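Let the Robotics Club Be Boring for a While

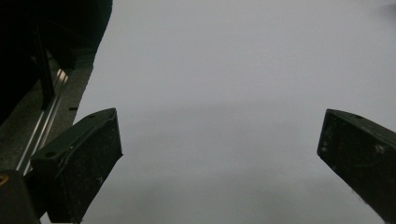
The two fingers of our club's gripper, open over a plain pale surface.

I have been helping with the after-school robotics club in Nerorcombe for three winters now, and every February I have the same friendly argument with other parents. They come by at pickup time, they look over a shoulder, and they ask when the robot is going to do something. I understand the question. I asked it myself my first year, probably with the same hopeful look on my face. But I've come around to thinking that the slow part of the season is the part most worth paying for, and I'd like to make the case for it.

Take our gripper. It has two dark, blocky fingers with slanted tips and small round holes in them, and they are scuffed and specked all over, as things get when they live in a school. Nobody would put them on a poster. Our 13 students have spent more hours thinking about those fingers than about any other part of the project, which the kids named Istent for reasons they have never fully shared with me. How wide should the fingers open? What happens if the thing you want to pick up is a little to the left of where you thought? Should you come in from straight above, or at a slant? These sound like small questions until you hear a table of seventh graders go at them for most of an afternoon, snacks forgotten (well, nearly forgotten).

The trouble is that our season is built around the Trinton meet, and the Trinton meet gives out 100 points for a run, and every one of those points is for something a crowd can see. Pick up the block, carry the block, set the block down. There is nothing for the notebook. There is nothing for the team that found out why its arm kept missing and wrote it down so clearly that a younger kid could follow. I like the meet very much, and I'd drive the van there again tomorrow, but I do think it teaches the grown-ups to look at the wrong end of the work.

Some of the parents would like us to buy the ready-made Romaniuk kit, and I don't want to be unfair to it. It goes together quickly, and a child who needs an early win will get one. We have had children like that, and I was glad to see them smile. My worry is what comes after the win. When a kit works the first time, a student has very little to be curious about, and when it stops working there's a help page, and the afternoon turns into reading the help page out loud.

So what would I change? I'd ask the meet to set aside part of its score for the notebook — even a small part would do. I'd ask our own school to hold an open afternoon well before the meet, with the work half finished on the tables, so families could ask the students what they're stuck on. And I'd ask parents, very kindly, to give it until spring before deciding whether the club is worth the gas money. Ask your child what went wrong today. You may get a much longer answer than you planned on, and dinner may be late.

We use cookies to help this site work and to remember your preferences. By continuing to browse, you agree to our use of cookies. Accept | Manage settings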